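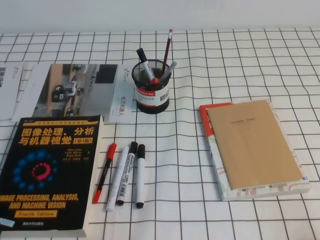
Squared paper

I love squared paper, so bear with me! It's paper ruled in two directions, used for sums, charts, maps and knitting plans – and, in my case, shopping lists.
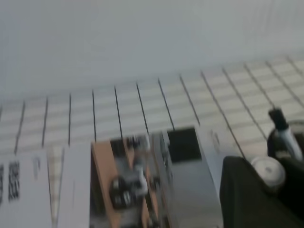
Pale squares, thin dark lines.

School pads usually have light blue or gray ruling, so your pencil still stands out. My old Stotis pad held up to 350 sheets and I filled it with floor plans. 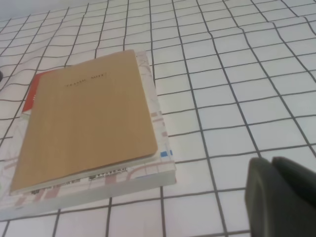

Karine Fortin writes that she prefers dots, which vanish once the page is full. Fair enough, but I lose my place with dots (every time).

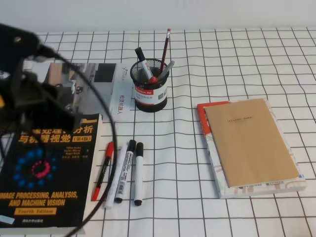 Category: Paper and stationery

See also: dot paper, log paper, ruled paper. I'm still working on the log paper page.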